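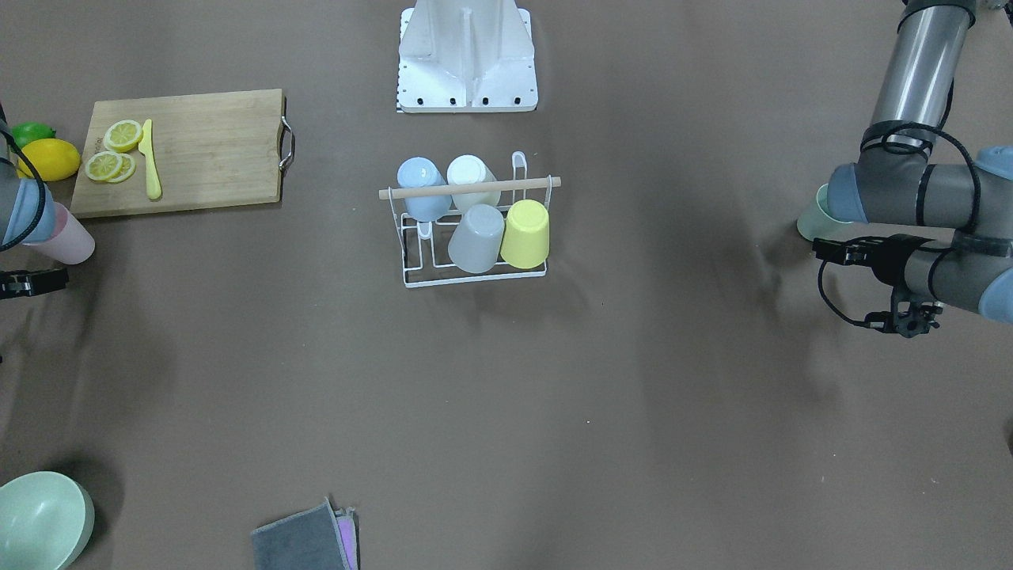
The Tullier bench kit with the six-cup rack task laid out. Rack, dowel, cups, board and cloths all ship in the box.

Tullier Bench Kit, two-arm version
Notes from Dineo Van der Merwe, who put it together

Hi! If you've landed on this page you probably have two arms on a table already and you're tired of making up a new task every time you want to compare two policies. Same. I spent most of last year borrowing cups from the break room, and every time somebody did the dishes my baseline was gone. So Tullier is the kit I wanted: one fixed set of kitchen things, one layout sheet, and a scoring method that a second person can repeat without calling me.

The method is the part I care about, so let me start there. We call it staged handoff scoring. You don't give a run a plain pass or fail at the end. You split the episode at each grasp and each release, and every piece gets its own mark. A cup that gets picked up cleanly and then set down badly earns the first mark and loses the second. It sounds fussy (Woo-jin Kang told me so at some length) but it changes what you learn from a bad day. With pass or fail, our first policy and our second one looked the same. With staged scoring we could tell that one of them was losing cups on approach and the other was losing them on release, and those are completely different bugs!

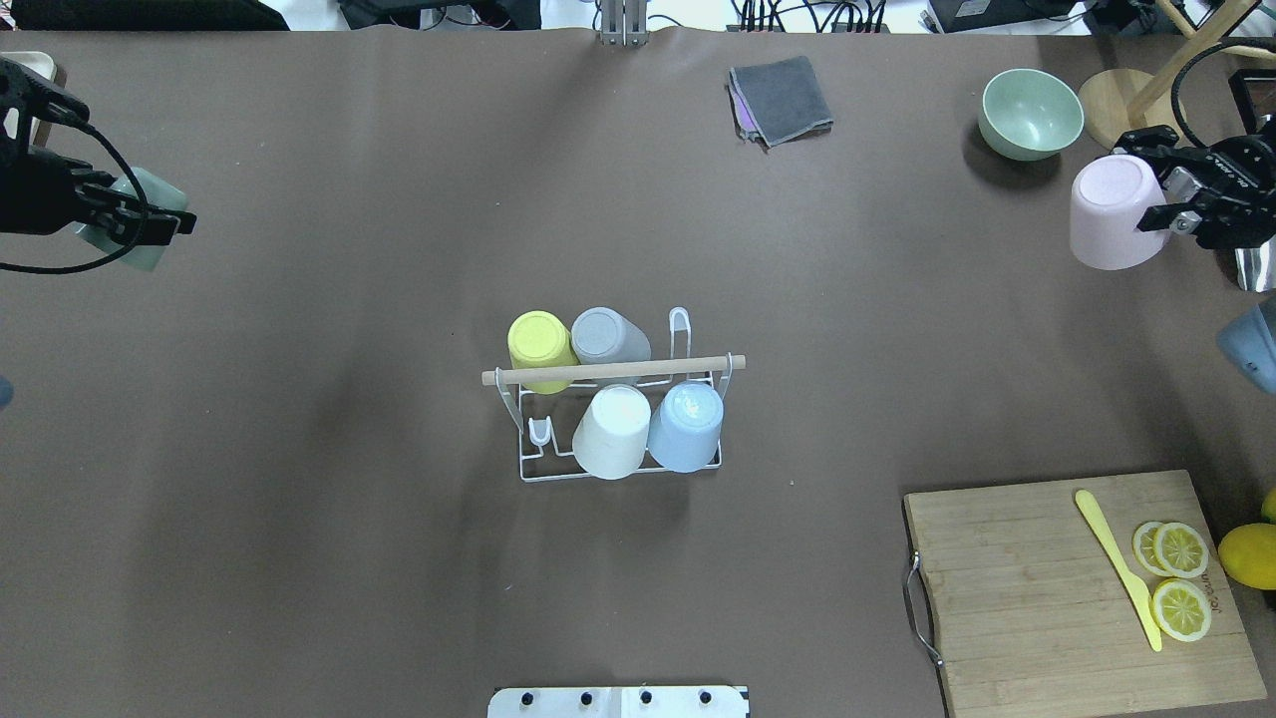
The cups are the heart of it. They're plain plastic in soft colors, and the pale ones are there on purpose, because a white cup on a white wire rack is a mean little test for any vision model. Cups go on the rack upside down, and the back row leans on the dowel. We tried the rack without the dowel early on and the arms did fine with it, a bit too fine, so the dowel stayed.

On our own bench at Rimgate we ran 100 episodes with the single-arm baseline and 100 with the two-arm policy, same layout sheet, same lights. The baseline finished with 13 dropped cups. The two-arm policy finished with 8. I was hoping for a bigger gap, I'll admit it. When Seul-gi Ryu went back through the marks, though, nearly all of the two-arm drops were in the release stage, with the approach stage close to spotless. She moved the release height in the training data and we're rerunning that now. I'll put the numbers up when they're in, good or bad.

A few things people write in to ask:

Do I have to use your arms? No. The kit doesn't care. You need two arms that can both reach the rack and grippers that open wide enough for a cup. Helge Wallin has a set going at Flodska on completely different hardware and his marks line up with ours nicely.

What are the lemon slices and the knife for? Clutter, mostly, and the knife is plastic. The layout sheet also has a board-clearing task that uses them, but it's still a draft and I wouldn't publish on it yet.
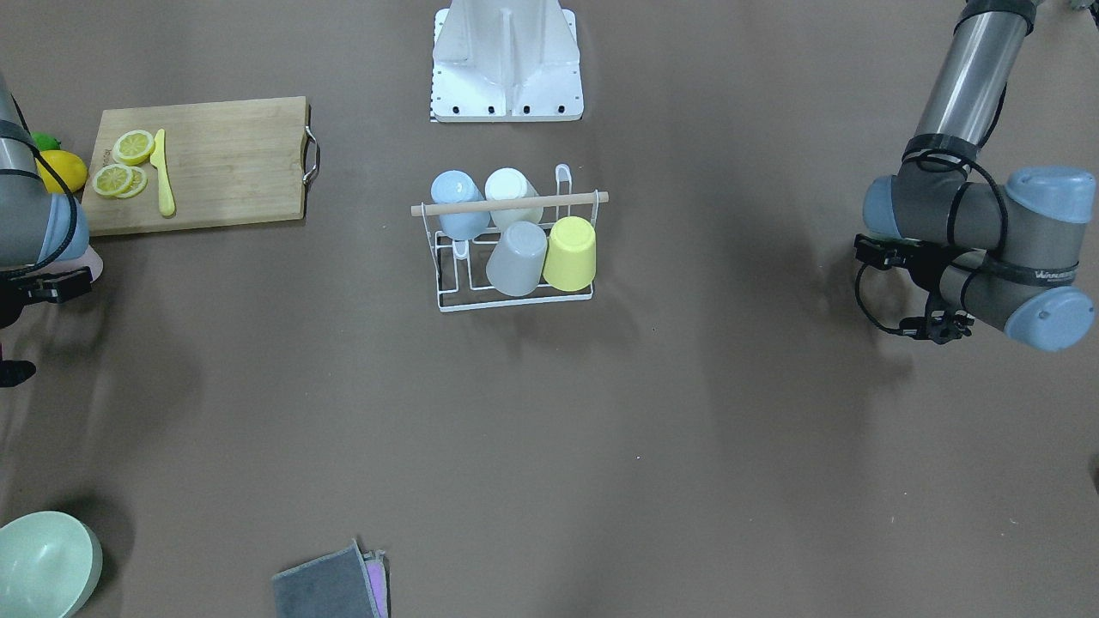
Can I change the table covering? Please do, just write it down. Ours is brown and matte and very forgiving. Panya Sukprasert tried a glossy one in February and her depth readings went all over the place, so if your surface shines, expect to spend an afternoon on lighting.

How long does it take to reset? With the layout sheet next to you, 12 seconds once you've got the hang of it. The first time I did it I put the bowl on the wrong side and had to throw out the whole batch.

The scoring tool is called Bang, it's a small download, and it takes whatever video you already record. You tap a key at each grasp and each release and it does the rest. Two people scoring the same run should land on the same marks, and if they don't, send me the clip. I really do look at them.

Spare cups and dowels are sold separately. Cloths aren't yet, so hang on to yours.

Page updated March 26, 2025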